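The Measuring Shelf

Posted Mar 31, 2026

Every kitchen has one shelf where the measuring things go, and every one of those shelves is a disgrace. Mine is over the kettle. I moved into the Wallomholm flat in February with one box marked KITCHEN SMALL, and when I emptied it onto the counter I found I owned more ways of measuring a cup of flour than I owned cups to drink from.

So this is a gallery of the survivors, with captions. Some of it came from my mother-in-law, some from the sale at Skakesgate, and some of it simply arrived, the way plastic does. If you're here for kitchen styling tips you have made a wrong turn. Poonam Pathak asked me to write down what I use each thing for, on the grounds that she's tired of opening my cupboard and asking. You're welcome, Poonam.

The spoons on a ring

Five to a set, allegedly. The half teaspoon has gone off on its own and I now use the quarter twice, muttering. The ring won't open any more, so measuring vanilla means dragging the whole family through the bowl.

The big jug

Bought at Skakesgate from Kuldeep Kashyap, who wanted too much for it and got it. Pancake batter, gravy, watering the basil. The handle is on the wrong side for anyone left-handed, and I married a left-handed person, so it comes up.

The scale

An Isix, secondhand, accurate to the gram when it's in the mood. Put 200 grams of sugar on it and it will say 200, think about it, and turn itself off. I've learned to read fast.

The tin cups

Pretty. Dented. They nest beautifully and measure nothing in particular. Stela Sârbu borrowed them for a christening cake and the cake came out fine, which she puts down to the cups and I put down to Stela.

The coffee scoop

It lives in the coffee. I include it for completeness. One level scoop makes a weak cup and two make a bad night.

The egg timer

Measures time, so it stays. Dexter Gallagher says this is cheating and that a thermometer would be next. The thermometer is next.

The thermometer

Says the oven is colder than the oven says it is. They haven't settled it and I've stopped taking sides. Bread goes in when the kitchen smells hot.

The rice cup

It came with a rice cooker that died two apartments ago. Kamlesh Shukla insists it's the only honest measure I own, and he may be right: one of these, water up to the first knuckle, lid on, leave it alone. I can't make rice with anything else now, and I'd run back into a burning building for it before I went back for the scale.

The funnel

Not a measure. Got in with the others and nobody checked its papers. Good for getting oil back into the bottle after I've misjudged the frying, a job it has held steadily for years.

The frosted one

Sauces and dressings are where my system falls apart, and for those I go to the plain plastic cup every time. Bansal, the hardware place on the corner, had a bin of them by the register and I came away with more than I meant to. You can see through it, more or less, in the way you can see through a bathroom window. The measuring lines are thin little things in a small stack on the side, and I'd love to tell you which one is which, but I pour to a line I like the look of and call that the recipe. Chili and vinegar is hard on this sort of cup, and a smear of red-orange up the inside wall, darker toward the bottom, is how I generally find mine. There's often something pale and grainy keeping it company on the other side. Soak it, swear at it, use a bottle brush, and don't put it back on the shelf until you've looked down inside. Poonam, this means you. 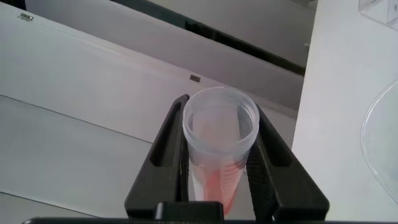
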